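Filed under: Hand Tools & Grippers, Reviews

Rultham Cenov hand-held gripper: good fingers, bad return spring

I bought the Cenov in October, after Gil-soo Hong recommended it for recording grasps we later replay on the arm. It replaced an older Fimiscombe unit. Mine is serial 1237.

The ribbed fingers are the best part. They flex around small, slick objects and don't mark them. Swapping a pair takes 2 minutes with a hex key.

The fault showed up outdoors. At 66 cycles into a session, the right finger stopped opening fully. The trigger came back but the finger lagged, so our log had the jaw open while it was still partly closed. Replayed on the arm, that offset knocked a part off the fixture and tripped the force limit.
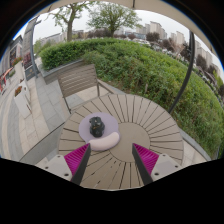
Cenov fingers at the patio table, black figurine on the lavender piece.

Walter Cusi opened the housing and found the return spring had slipped off its post. He seated it again and it slipped once more the next morning. Rultham support sent a revised spring under ticket 3929, and that one has held so far.

Check the jaw zero before every session and keep hands clear on first replay. I would buy it again, but only with the new spring fitted. Three stars out of five.

4 comments | 11 shares
Contact | © Bench Notes | Back to top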